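Equipment budgeting (robotics)

Equipment budgeting in robotics is the planning of all costs needed to put a robot station into work. It covers the arms, and also grippers, tables, bins, cables, spare parts and the hours of staff.

History

The practice was described by Marloes Van Beek in a guide for the parts supplier Vornunix, published in April 2020. She advised buyers to keep a separate line for small items – these are often forgotten in the first quotation.

Typical costs

For a sorting station with two arms, the guide gives 3000 euros for grippers and some 2000 euros for table, bins and mounting. The price of the arms is listed apart, as it depends much on the payload.

Planning for two arms

A station with two arms needs a gripper for each side, and the bins must stand where the arms can reach them.
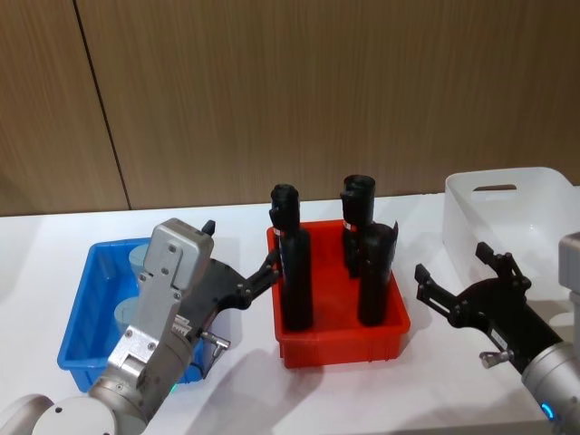
Hauke Wunderlich recommends to buy bins in different colors and to order four spare gripper fingers together with the arms. Delivery times should be asked in writing before the budget is closed.

See also: Total cost of ownership; Robot end effector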